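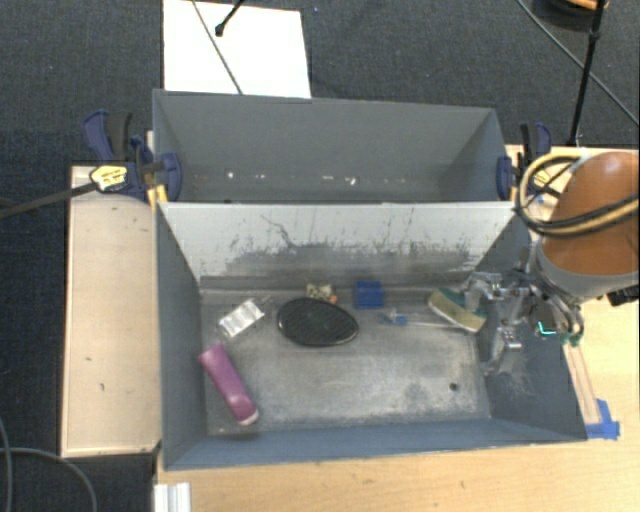 Re: caixas cinzentas, triagem do que sobra

Tempo de leitura: 2 min

Olá a todas,

Respondo à mensagem da Rasa Kazlauskienė, que cito mais abaixo.

As duas caixas cinzentas continuam na mesa de madeira clara, uma atrás da outra. A da frente tem coisas soltas: um bloco azul vivo, uma peça oval preta com estrias finas, um pacotinho branco e prateado, uma coisa comprida rosa-arroxeada que tanto pode ser um tubo como um frasco, e o que parece ser uma chave de fendas de cabo azul. Há também uma escova ou esponja, verde e amarelada. Se alguma destas coisas for vossa, digam até ao fim de outubro.

Quanto às caixas em si, a da frente está bastante riscada por dentro, sobretudo na parede do fundo, e o chão está gasto e tem um furinho redondo num canto. Para objetos deste tamanho serve. Para parafusos pequenos ou qualquer coisa em pó, não. Esses vão para os frascos com tampa da prateleira Hiltine.

Proposta de separação:

- ferramentas: painel da parede, lado da janela
- limpeza: armário debaixo do lava-loiça
- pacotes fechados: ficam com a Lai-ching, que vê o que têm dentro
- peças que ninguém reconhece: segunda caixa, até novembro

As etiquetas já chegaram, um rolo de 300. Peço que escrevam com marcador preto, o azul apagou-se todo da última vez.

Fidelina Montoya

Rasa Kazlauskienė escreveu:
> Bom dia,
> Fui à sala de Brusholm às 17h buscar a fita métrica e não a encontrei. Reparei que nas caixas há de tudo misturado. Podemos combinar onde fica cada coisa? No armário grande ainda cabem até 20 caixas das pequenas, se tirarmos de lá os catálogos antigos da Grumasus.
> Não me importo de fazer a triagem, mas não quero deitar fora nada que seja de alguém.
> Rasa K.

P.S. A fita métrica está comigo, levei-a para medir as estantes. Devolvo-a amanhã de manhã. Os catálogos podem sair, já perguntei à Sigita.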